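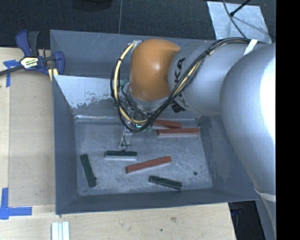
4. First picks from the bin

Your Tulero build is wired and the arm is talking - now for the fun part! Keep the bars in one layer for your first session. Piles can wait.

1. Clamp the bin to the table and give it a good shove. If it shifts, tighten the clamp and try again.
2. Mark the bin's position on the table with blue tape.
3. Jog the arm slowly through its full wrist turn. Watch the cable loop the whole way around.
4. Set the hover height to 200 mm above the bin floor and the speed limit to 10 percent.
5. Pick one bar, lift it to 300 mm and hold.
6. Put it back at a different angle and run the pick again.

Note: Shiny patches on a scratched metal floor can confuse color detection. Dilwyn Wogan got his red picks working beautifully just by moving a lamp - try that before you touch the thresholds.

CAUTION: Keep your hands out of the bin whenever the drives are on. Stop the arm before you straighten a bar.

Save your settings before going on to section 5.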